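# Cable Routing and Strain Relief on a Shared Bench

Course project report, Clulcombe Technical College
14 January 2024
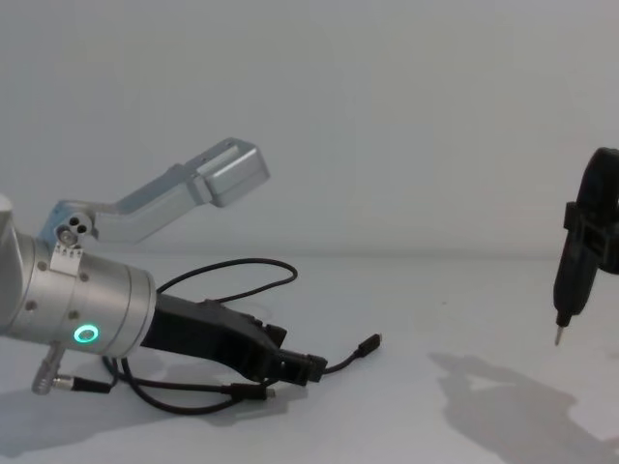 The project looked at how loose cabling on a bench top should be sorted, labeled and held down. Thin cable is harder to manage than thick cable. It keeps the bends it was stored with, it lifts off the surface between supports, and it slides when a neighboring strand is pulled. On the Givedon bench one length arcs up in a loop and comes back down, other strands run along the tabletop, and one strand ends in a small black plug resting on the surface. These three conditions were treated as separate problems and are called raised loops, flat runs and free ends in the rest of the report.

## Method

We cut 48 test lengths from a single reel of two-core cable. Each length was fixed at one end and pulled sideways at the other with a spring scale until it moved off a marked line. Six kinds of holder were tested:

- adhesive clip
- screw-down clip
- hook-and-loop strap
- spiral wrap
- slotted foam block
- flat tape

Each holder was used on eight lengths. The Baudry clips came from the department store room. The Inov strap was bought for the project. Pulls were repeated, giving 286 usable readings. Readings were thrown out if the scale slipped or the line was smudged.

## Results

Screw-down clips held best on flat runs and did not shift in any pull. Adhesive clips held nearly as well on a clean surface but came off when the bench had been wiped with oily cloth. Flat tape failed early and left residue. The slotted foam block was the only holder that kept a free end in place without pinching the cable behind the plug.

Raised loops gave mixed results. Spiral wrap made the loop stiffer and raised its top point, which increased the pull at the fixed end. A hook-and-loop strap at the base of the loop gave lower readings, provided the loop was left wide enough to turn without a kink.

## Durability

One strap was opened and closed 1,499 times by hand over several sessions. The count was meant to reach 1,500; the last cycle was not logged and has been left out. The hooks were worn at the front edge but the strap still closed.

## Open points

Black cable on a black connector is hard to trace by eye. Colored sleeves were ordered and had not arrived when this report was written. Label wear will be checked in March on the same bench, using the same reel.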